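How do you lay out a small chemistry bench so the glassware stops getting in the way?

Posted by Soo-ah Pyo
22 May 2026

Hi everyone! I've finally got a table I can use for simple wet chemistry (tea and plant dyes mostly, some salt crystals, nothing scary) and I'm having so much fun with it, but my layout is a mess. The table is brown and a decent length, and every session starts tidy and ends with me reaching over three things to get to the fourth.

What I own so far: a few test tubes and a rack, two small beakers, an evaporating dish, tongs, a funnel, a desk lamp and too many cloths. I do my dye tests in the tubes, so the thing I do most is take a tube out, add a bit of colored liquid from a beaker, and put it back. I've knocked a beaker twice with the side of my hand doing that. The second time it was onion skin dye and it went all over my notes from April.

So where do you put the rack? Front of the table or back? And does the beaker go beside it or behind it? I'm right-handed if that matters. Also, do you store clean tubes in the rack or somewhere else? I have room for one more shelf and I don't want to buy anything big.

Thank you!! I read the whole thread about drying glassware last night and loved it.

Seon-mi Ok

Oh, I love this sort of thing, so forgive the length. I set up the teaching tables at Zorkcombe, where we run a beginners' course in the evenings, and I must have rearranged ours 13 times before I stopped fiddling.

Rack at the front, always. It's the thing your hands go to most and it ought to be the thing nearest to you. I put it close to the edge but with enough table in front to rest my wrist on. Long side facing you, so both rows of holes are easy to see and you aren't reaching over one tube to get to another any more than you have to.

A tube you're about to fill goes in the back row. Finished ones go in the front row. It sounds backward (most people do the opposite!) but you pour from a beaker that's standing behind or beside the rack, and this way the beaker travels less and doesn't pass over the tubes you've already done. With dyes that matters a lot, one drip of turmeric in a pale sample and you're starting again.

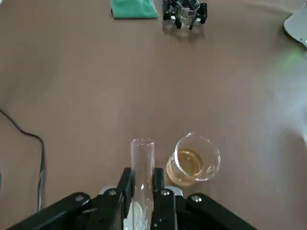 For the beaker you're working from, I keep it on the right of the tube and only half full. Half full is plenty. A full small beaker slops when you tip it, and you can't see the level properly from above, particularly with those lovely amber liquids that all look the same from the top. Hold the tube near its middle or a bit lower, keep it upright, and bring the beaker up to it. If you lean the tube over to meet the beaker you'll get a dribble down the outside, and then you have a slippery tube.

Your knocked beakers sound to me like an elbow problem. When you lift a tube straight up and bring it toward you, your hand clears everything. When you lift it and swing it sideways, it sweeps whatever is next to the rack. Try it slowly with water a few times, you'll feel it right away.

Then the rest of the table, going away from you:

Tongs lie flat behind the rack, handles to the right if you're right-handed. Don't stand them up in a jar. They tip over, and they take the jar with them.

The evaporating dish goes behind the tongs and a little to the left, with any spare beaker to the right of it. Leave a good hand's width between them. White dishes are great for judging color, by the way, so put a few drops of your dye in one before you commit to a whole tube.

Stoppered bottles go behind that, then a folded cloth. Folded, please! A crumpled one catches on things and you end up dragging a bottle along with it.

Funnel on its stand goes right at the far end. It's tall and top-heavy, and you only want it for filtering, so you walk around to it.

The lamp goes on the left if you write with your right hand, otherwise you sit there working in your own shadow. Run the cord off the left side too. Ours used to come across the middle and I still can't believe we put up with it for a whole term.
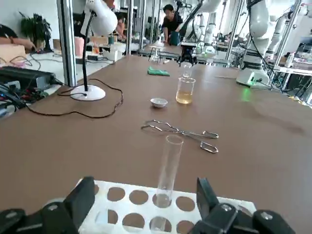 Rack at the near end of the table, tongs and evaporating dish beyond it, lamp on the left.

As for storing clean tubes: upside down on pegs if you have them, in the rack if you don't. I wouldn't buy a shelf just for tubes. Use it for the beakers, and put the tubes in a shallow drawer on a tea towel.

One more thing — put your notes on a different surface. A stool, a windowsill, anything. Mine live on a music stand and it's the best swap I ever made.

Heo

Agree with most of that but I keep my rack on the left and the beaker in front of me. Works fine. Main thing is have less out. I only put 4 tubes out at once no matter how many I've got to do, and the rest stay in the drawer.

Also label the beakers. Tape and a pencil.

Ustura

I'm left-handed so I have everything mirrored, lamp on the right, tongs pointing left, and it's great. If anyone else uses the table, agree on one layout before you start, or you will both be moving the tongs all day.

For the knocking-over, get a tray with a low lip for the beakers. Mine is an old baking tray that fits 6 small beakers and it has saved my notebook more than once. It won't stop you bumping them but the spill stays in the tray. You want one that sits flat, so check it on the table first. The first one I tried had a slight bend and everything on it rattled whenever I leaned on the table.

Onion skin does wash out of paper a bit if you blot it straight away. Good luck with the dyes, please post your colors when you have a set!

Contact the moderators | © 2026 Flusport Community Help | Back to top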